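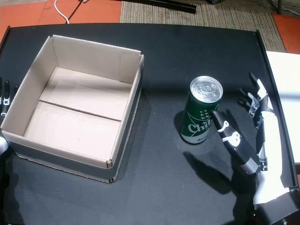 When will visitors be able to order food from their phones at both Jokau park restaurants? The Dokau Grill has had it since the first week of January, and the Ochoa Terrace will follow once its second kitchen printer has been fitted.

Progress report to the Clivus Visitor Fund
Prepared by Nesma Samir, January 22, 2019

Work done

The ordering pages are live for the Dokau Grill. Guests pick a collection time, pay by card and show a code at the hatch. Magdy Saber's team put the full lunch menu on, with allergy notes for each dish. The children's menu went on a week later than planned – the prices had to be agreed again after the supplier changed.

We have trained 2 shift leaders at the Grill and they are now training the others. A separate collection hatch is open beside the main tills. The signs for it are up, though the one by the carousel path points the wrong way and is being redone.

Take-up

On the busiest day so far we took 105 phone orders. Most came in between noon and the early afternoon parade. Weekday use is low, as we expected for the time of year. Refunds have mainly been for guests who chose the wrong collection time, so Rachid Alaoui has moved the time to the top of the order page.

Problems

Phone signal is poor at the far end of the Terrace. Taha Ouali has asked for a price to extend the park wi-fi to the outdoor seating and will send it to you when it arrives. The ride queue app and the ordering pages still need separate log-ins. Joining them was not part of this grant – we would like to talk about it before the next round.

Spending

We are within budget. The printer for the Terrace cost more than we allowed, and the extra has come out of the signage line. Receipts are with Driss Ouali in the park office.

Next steps

Fit the printer, load the Terrace menu and run a staff-only trial there. We will open it to guests after that, starting with hot drinks and snacks.

Related items
Jokau winter opening hours
Changes to parade viewing areas
Dokau Grill: new lunch menu

We use cookies to improve this site. Accept | Settings

Contact us | © 2019 Jokau | Back to top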